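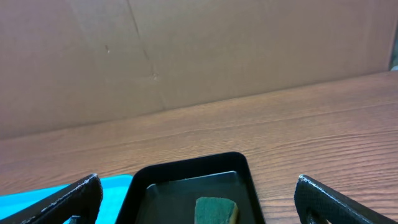 수평 맞추는 이야기를 왜 맨 뒤에 두었느냐고, 물을 다 채우고 나서야 그 대목을 읽는 바람에 기계를 도로 비웠다고 Gadisa Lencho 님이 지난 판 설명서를 읽고 적어 보내셨습니다. 맞는 말씀이라 이번 판에서는 순서를 바꾸었습니다. 이 장은 Drodico 탁상형 식기세척기를 상자에서 꺼낸 다음부터 첫 그릇을 씻어 꺼낼 때까지를 다룹니다. 세척 코스를 하나하나 고르는 법은 다음 장에 따로 있으니, 오늘은 기계를 제자리에 앉히고 물길을 이어 주는 데까지만 느긋하게 함께 가 보시지요.

제2장 설치와 첫 세척

2-1. 자리 정하기

기계를 놓을 자리는 한번 정하면 좀처럼 바꾸지 않게 되니, 여기에 시간을 조금 쓰셔도 아깝지 않습니다. 본체의 너비는 404밀리미터입니다. 줄자로 재실 때는 본체 너비만 보지 마시고 왼쪽과 오른쪽, 그리고 뒤쪽에 손바닥이 들어갈 만한 틈이 남는지도 같이 보아 주세요. 뒤로는 급수 호스와 배수 호스가 지나가고, 문은 앞으로 활짝 내려오니 앞쪽도 넉넉해야 합니다. 싱크대 앞에 서서 문을 여는 시늉을 한 번 해 보시면 금세 감이 잡히실 거예요(조금 쑥스럽기는 해도 제일 확실한 방법입니다).

1. 싱크대 옆이나 튼튼한 수납장 위에서 평평한 자리를 고릅니다. 급수 호스를 당기지 않고도 수도꼭지에 닿는 곳이어야 합니다.

2. 자리를 마른 행주로 닦습니다. 기름기나 모래알이 남아 있으면 고무발이 미끄러집니다.

3. 전원 플러그가 벽 콘센트에 바로 닿는지 확인합니다. 플러그를 꽂는 것은 아직입니다.

4. 머리 위에 선반이 있다면 문을 열었을 때 올라오는 김이 어디로 가는지 생각해 두세요. 원목 선반이나 벽지는 김을 오래 쐬면 들뜰 수 있습니다.

주의: 가스레인지나 전기레인지 바로 옆, 햇볕이 하루 종일 드는 창가, 겨울에 얼 수 있는 베란다에는 설치하지 마십시오. 본체 안에 남은 물이 얼면 펌프가 상합니다.

참고: 바닥이 대리석이나 유리처럼 매끄러운 상판이라면 부속 봉투에 든 미끄럼 방지 깔개를 먼저 까세요. 깔개는 네 귀퉁이를 자르지 말고 그대로 쓰셔야 합니다.

2-2. 운반용 고정물 떼어 내기

공장에서 댁까지 오는 동안 안쪽 부품이 흔들리지 않도록 여기저기 붙들어 두었습니다. 파란 테이프는 눈에 잘 띄는데, 안쪽 아래에 있는 투명한 고정 끈은 그냥 지나치시는 분이 꽤 계십니다. Liesbeth Timmermans 님도 첫 세척 내내 달그락 소리가 나서 걱정을 하셨다는데, 문을 열어 보니 그 끈이 물 뿌리는 날개에 걸려 있었다고 합니다. 서두르지 마시고 아래 순서대로 하나씩 떼어 주세요.

1. 문 바깥에 붙은 테이프를 천천히 뜯습니다. 자국이 남으면 미지근한 물을 적신 천으로 문지르세요. 신나나 아세톤은 쓰지 않습니다.

2. 문을 열고 그릇 바구니를 앞으로 당겨 완전히 뺍니다.

3. 바구니 밑에 끼워 둔 완충재를 꺼냅니다.

4. 바닥 쪽 날개에 감긴 투명한 끈을 풀어 냅니다. 가위를 쓰실 때는 날 끝이 바닥의 거름망을 찌르지 않게 조심하세요.

5. 날개를 손가락으로 가볍게 밀어 돌려 봅니다. 걸리는 데 없이 돌면 바구니를 다시 끼우셔도 좋습니다.

상자와 완충재는 한 달쯤 버리지 않고 두시기를 권합니다. 혹시 이사를 하시거나 Lavside 서비스 센터로 기계를 보내실 일이 생기면 원래 상자만 한 것이 없습니다. 둘 데가 마땅치 않으면 상자 바닥의 테이프를 가르고 납작하게 접어 장롱 뒤에 세워 두세요. 비닐봉지는 어린아이 손이 닿지 않게 바로 치워 주시고요.

2-3. 수평 맞추기

드디어 Lencho 님이 말씀하신 그 대목입니다. 수평이 어긋나면 물이 한쪽으로 몰려 감지기가 물 양을 잘못 읽고, 심하면 문 아래로 물이 비치기도 합니다. 반드시 물을 채우기 전에 하십시오. 물이 든 기계는 생각보다 훨씬 무겁습니다.

1. 본체를 정한 자리에 올립니다. 들 때는 두 사람이 양옆 아래쪽을 받쳐 드세요. 문손잡이를 잡고 드시면 경첩이 휘어집니다.

2. 본체 윗면 가운데에 수평계를 올려놓습니다. 수평계가 없으면 납작한 그릇에 물을 얕게 담아 대신 쓰셔도 됩니다. 휴대전화의 수평 기능도 쓸 만한데, 뒷면에 카메라가 튀어나온 전화기는 얇은 책 위에 얹어 재는 편이 낫습니다.

3. 낮은 쪽 고무발을 시계 반대 방향으로 돌리면 발이 길어집니다. 한 번에 조금씩만 돌리고 다시 재어 보세요.

4. 좌우가 맞으면 수평계를 돌려 놓고 앞뒤를 맞춥니다.

5. 본체 윗면의 모서리를 번갈아 지그시 눌러 봅니다. 덜컹거리면 떠 있는 발을 조금 더 풀어 바닥에 닿게 합니다.

참고: 오래된 집은 상판 자체가 기울어 있는 일이 흔합니다. 고무발을 끝까지 풀어도 모자라면 종이를 접어 괴지 마시고, 구매처에서 높이 조절용 받침을 받아 쓰세요. 종이는 물기를 먹으면 금방 주저앉습니다.

2-4. 급수 호스와 배수 호스 잇기

호스는 두 가닥입니다. 가늘고 단단한 것이 급수용, 주름이 잡힌 부드러운 것이 배수용이에요. 헷갈리실까 봐 본체 뒤의 연결구도 크기를 다르게 만들어 두었으니 억지로 밀어 넣지만 않으시면 바꿔 끼울 염려는 없습니다.

급수 호스

1. 수도의 원밸브를 잠그고 수도꼭지를 열어 남은 물을 뺍니다.

2. 수도꼭지 끝의 거품망을 돌려 뺍니다. 뻑뻑하면 마른 수건을 감고 돌려 보세요.

3. 부속 봉투에서 수도꼭지에 맞는 어댑터를 골라 끼웁니다. 고무 패킹이 납작하게 들어앉았는지 꼭 보십시오.

4. 급수 호스의 너트를 손으로 끝까지 조인 다음, 렌치로 아주 조금만 더 조입니다. 힘껏 조이면 패킹이 찢어져 되레 물이 샙니다.

5. 원밸브를 천천히 열고 이음매에 마른 휴지를 대어 봅니다. 휴지가 젖으면 밸브를 잠그고 패킹부터 다시 앉히세요.

배수 호스

1. 배수 호스를 본체 뒤 아래쪽 연결구에 딸깍 소리가 날 때까지 밀어 넣습니다.

2. 반대쪽 끝을 싱크볼 안으로 늘어뜨리고 빨판 고리로 붙들어 둡니다. 빨판이 닿을 자리는 기름기 없이 닦아 주세요.

3. 호스가 중간에서 꺾이거나 본체에 눌리지 않았는지 손으로 더듬어 봅니다.

주의: 배수 호스의 끝을 물이 고인 대야나 설거지통에 담가 두지 마십시오. 더러운 물이 기계 안으로 거꾸로 빨려 들어갈 수 있습니다. 호스의 어느 부분도 본체 윗면보다 높이 올라가면 안 됩니다.

수도에 직접 잇기 어려운 댁에서는 윗면의 물 투입구로 손수 부어 쓰실 수도 있어요. 이때는 급수 연결구에 고무마개를 끼우고, 딸려 온 물통으로 '가득' 표시등이 켜질 때까지 부으시면 됩니다. 삑삑 소리가 나면 그만 부으라는 뜻입니다. 정수기 물이나 생수를 일부러 쓰실 필요는 없고 수돗물이면 넉넉합니다.

2-5. 그릇 넣기 연습

첫 세척은 빈 채로 돌리지만, 물을 넣기 전에 그릇을 한번 꽂아 보시기를 권합니다. 집집마다 그릇 크기가 달라서, 미리 연습해 두면 저녁상을 물린 뒤에 허둥대지 않게 됩니다. 바구니의 살대는 접시를 비스듬히 세우도록 기울어 있습니다. 접시의 안쪽 면이 바구니 가운데를 보게 꽂으면 물줄기가 고루 닿습니다.

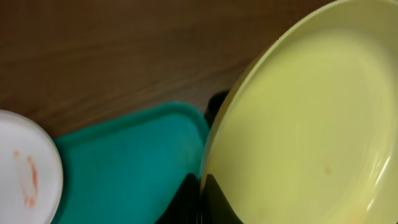
국그릇과 밥그릇은 입구가 아래로 가도록 기울여 엎고, 컵은 위쪽 선반에 둡니다. 수저는 손잡이가 아래로 가게 통에 꽂되 숟가락끼리 포개지지 않게 섞어 꽂으세요. 끝이 뾰족한 칼은 선반에 눕혀 두는 것이 안전합니다.

1. 밥알이나 양념, 생선 가시 같은 큰 찌꺼기는 주걱으로 긁어 냅니다. 물로 말끔히 헹구실 것까지는 없어요.

2. 깊은 그릇부터 자리를 잡고, 남는 칸에 납작한 것을 꽂습니다.

3. 그릇과 그릇 사이로 손가락이 드나들 만큼 틈을 둡니다.

4. 바구니를 밀어 넣은 뒤 날개를 손으로 돌려 봅니다. 냄비 손잡이나 국자가 걸리면 방향을 바꾸어 주세요.

5. 문을 닫아 봅니다. 힘을 주어야 닫힌다면 어딘가 키 큰 그릇이 있는 것입니다.

넣지 말아야 할 것도 적어 두겠습니다. 옻칠한 목기와 나무 도마, 무쇠 팬, 금박이나 은박을 두른 찻잔, 열에 약한 플라스틱 통은 손으로 씻어 주세요. 알루미늄 냄비는 색이 검게 변할 수 있습니다. 물려받은 그릇처럼 다시 구할 수 없는 것도 저희로서는 되도록 손 설거지를 권하고 싶습니다.

바구니 살대는 뒤쪽 줄을 눕힐 수 있습니다. Akihiko Kawaguchi 님은 평소에 그 줄을 아예 눕혀 두고 냄비 자리로 쓰신다는데, 식구가 적은 댁이라면 괜찮은 배치예요. 살대 아래의 고리를 안쪽으로 누르면서 눕히면 되고, 세울 때는 그냥 당겨 올리면 제자리에 걸립니다.

2-6. 첫 세척 돌리기

이제 꽂아 본 그릇을 모두 꺼내 주세요. 공장에서 시험할 때 쓴 물과 기름 냄새를 씻어 내는 과정이라 첫 회는 세제도 그릇도 없이 돌립니다.

1. 바닥의 거름망이 제자리에 잠겨 있는지 봅니다. 화살표 두 개가 서로 마주 보면 잠긴 것입니다.

2. 전원 플러그를 벽 콘센트에 꽂습니다. 손은 마른 상태여야 합니다.

3. 전원 단추를 누르고 '표준' 코스를 고릅니다. 표시창에 108이 나타나는데, 끝날 때까지 걸리는 시간을 분으로 적은 것입니다.

4. 문을 꼭 닫고 시작 단추를 누릅니다. 처음에는 물 들어오는 소리만 나다가 조금 지나면 날개 도는 소리가 이어집니다.

5. 처음 얼마간은 곁에 계시면서 호스 이음매와 본체 밑을 살펴 주세요.

6. 끝나는 음악이 울리면 전원을 끄고 문을 손가락 두 마디만큼 열어 둡니다. 안쪽이 식은 뒤에 활짝 여세요.

주의: 도는 중에 문을 열어야 한다면 먼저 일시 정지를 누르고 소리가 완전히 멎을 때까지 기다리십시오. 뜨거운 김과 물이 튈 수 있으니 얼굴을 가까이 대지 마십시오.

첫 회에는 플라스틱 냄새가 조금 날 수 있습니다. 창을 열어 두시고, 그래도 거슬리면 식초를 작은 종지에 담아 위쪽 선반에 올린 채 한 번 더 돌리세요. 식초와 염소계 표백제를 함께 쓰시면 절대로 안 됩니다.

2-7. 세제와 린스

두 번째 세척부터는 세제를 넣습니다. 반드시 식기세척기 전용 세제를 쓰세요. 손 설거지용 세제는 한 방울만 들어가도 거품이 부풀어 문틈으로 흘러나옵니다. 알약처럼 생긴 세제는 큰 식기세척기에 맞춘 것이 많아 저희 기계에는 조금 많을 수 있으니, 가루 세제를 딸려 온 숟가락으로 덜어 쓰시는 쪽이 편합니다.

1. 세제 칸 뚜껑을 밀어 엽니다. 칸 안은 말라 있어야 세제가 눌어붙지 않습니다.

2. 보통 때는 평평하게 한 숟가락, 기름진 그릇이 많을 때는 두 숟가락을 넣습니다.

3. 뚜껑을 딸깍 닫습니다.

4. 린스는 세제 칸 옆 둥근 마개를 열고 눈금까지 붓습니다. 넘친 린스는 휴지로 닦아 주세요.

린스 조절 나사는 출고할 때 2에 맞추어져 있고 4까지 올릴 수 있습니다. 유리컵에 물 얼룩이 남으면 한 칸 올리고, 무지갯빛 막이 보이면 한 칸 내리시면 됩니다. 같은 기계라도 동네 물에 따라 알맞은 칸이 다릅니다. Closutstead 쪽에 사시는 Thongchai Nuchit 님은 린스를 아예 안 쓰고도 컵이 멀쩡하다고 하시더군요. 그러니 며칠 써 보시면서 천천히 맞추어 가시면 됩니다.

2-8. 첫날 자주 들어오는 문의

시작 단추를 눌러도 조용합니다.
문이 덜 닫힌 경우가 가장 많습니다. 문 위쪽 가운데를 눌러 딸깍 소리를 들어 보세요. 어린이 잠금 표시가 켜져 있다면 그 단추를 길게 눌러 풉니다.

물방울 표시가 깜박입니다.
물이 들어오지 않거나 너무 느리게 들어온다는 표시입니다. 원밸브가 다 열려 있는지, 급수 호스가 본체 뒤에 눌려 있지 않은지 보아 주세요.

끝났는데 바닥에 물이 조금 남아 있습니다.
거름망 아래에 얕게 고인 물은 정상이고, 패킹이 마르지 않게 해 줍니다. 거름망 위까지 물이 찼다면 배수 호스가 꺾였는지 살핀 다음 '배수만' 코스를 돌리세요.

플라스틱 통만 물기가 남습니다.
플라스틱은 사기그릇만큼 열을 오래 품지 못합니다. 문을 열어 두고 조금 더 말리시거나 행주로 한 번 훔쳐 주세요.

본체 밑이 젖었습니다.
바로 전원을 끄고 플러그를 뽑은 뒤 원밸브를 잠급니다. 이음매를 다시 조여도 물이 비치면 더 쓰지 마시고 Lavside 서비스 센터로 연락해 주세요. 전화하실 때 문 안쪽 오른편에 붙은 일련번호를 옆에 적어 두시면 상담이 한결 빨리 끝납니다.

거름망 청소와 물때 빼기는 제4장에 있습니다. 이 장의 내용은 2023-09-14에 고쳐 쓴 것이며, 그 전에 인쇄된 설명서를 가지고 계신 분은 2-3과 2-4의 순서를 이번 판에 맞추어 읽어 주세요.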